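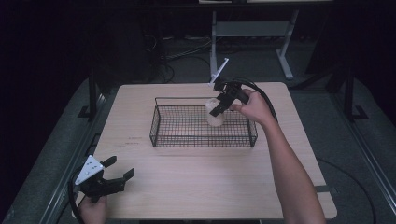

Grirnwood, May

Cup-and-basket is the task I keep going back to when I change anything in the recording setup. A white cup, a black wire-mesh basket, two handheld grippers, one operator. The right hand does the cup. The left hand has less to do, and that turned out to be the harder part to get consistent.

My first 1129 demonstrations let the left gripper go wherever the operator liked. Some people parked it by the corner of the table, some hovered over the basket handle, and one of the early sessions (mine) had it wandering for no purpose at all. The policy trained on that data learned to wander too. I now ask for the left gripper to stay open near the front left corner until it is needed. Yaneth Alvarado suggested this in a comment on the Skilham post, and she was right.

Other notes from this round:

Wire mesh is unkind to depth estimates. I stopped using depth near the basket walls and rely on the gripper pose.

Marker plates need to stay in view. If the wrist rolls too far while reaching into the basket, tracking drops out and the episode is discarded. Approaching with the plate tilted up costs a little speed and saves a lot of data.

Close on the cup slowly. A fast close shows up in the log as 2 or 3 samples, too few to learn from.

Route the cables outward, away from the basket. Drag on the cable changes how people move, even when they say it doesn't.

The target for the next set is over 3000 episodes with the left-hand rule in force throughout. I will train on the same settings as before so the two runs can be compared, and post the curves when they are done.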